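Thread on the Nenby district police oversight bill, second reading Monday. Short version: the reporting clock changes and the access rules don't.

1/ Current rule: a station commander has 13 days to report a death in custody to the oversight board. Clause 2 cuts that to three.

2/ The clock starts when the death is "recorded," a term the bill leaves undefined. Idalina Barreto raised this in August. The draft is unchanged.

3/ Investigators still need written consent to enter a station after 6 p.m. Consent comes from the commander.

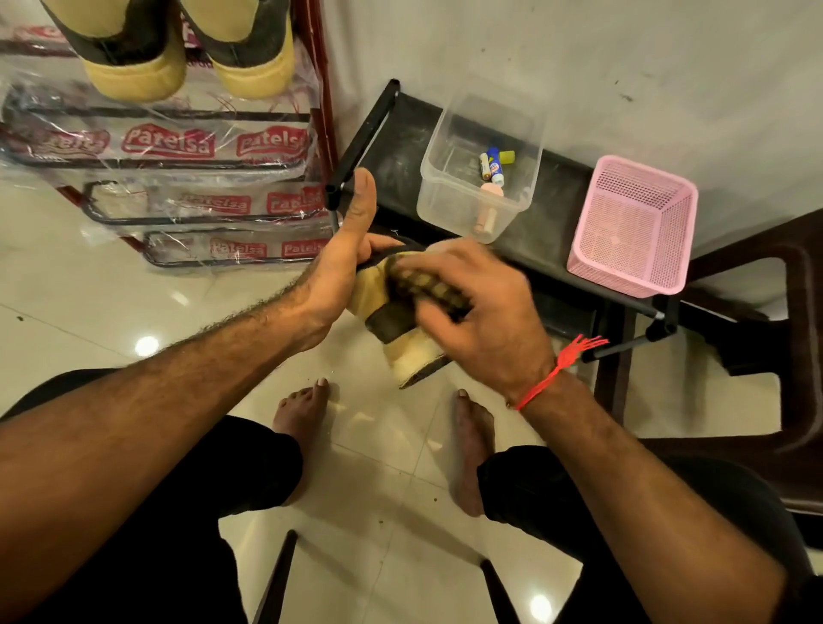
4/ Hussam Fakhoury's amendment would move consent to a duty magistrate in Trorkent. It also requires cell logs to be copied within two hours. I'd support both parts.

5/ Clause text and my markup go up tonight.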